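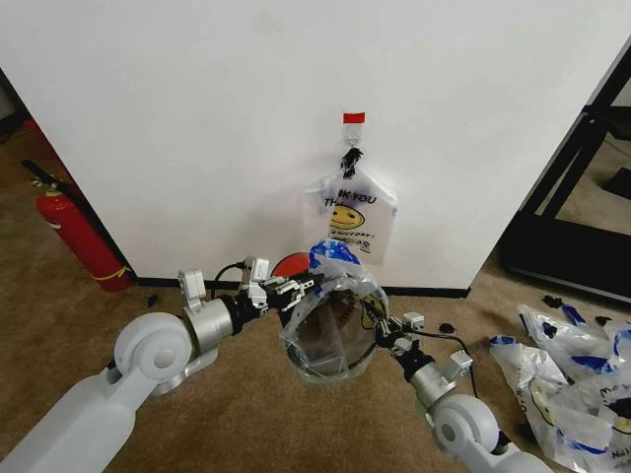
Two arms, one plastic bag.

Looking after a bag robot

Branwen Pugh looks after a robot at Nekcombe that holds shopping bags open. You can do that already, so well done you.

Each arm has a gripper, which is a hand with fewer opinions. Before work, Branwen wipes the fingertips, because dusty fingers slip. Next she checks that the black cables can bend without snagging. The robot never says thank you. The bag on the wall does.

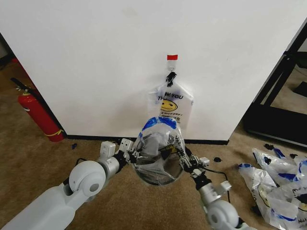 What if a cable snags?

Stop the arms first. Then untangle it.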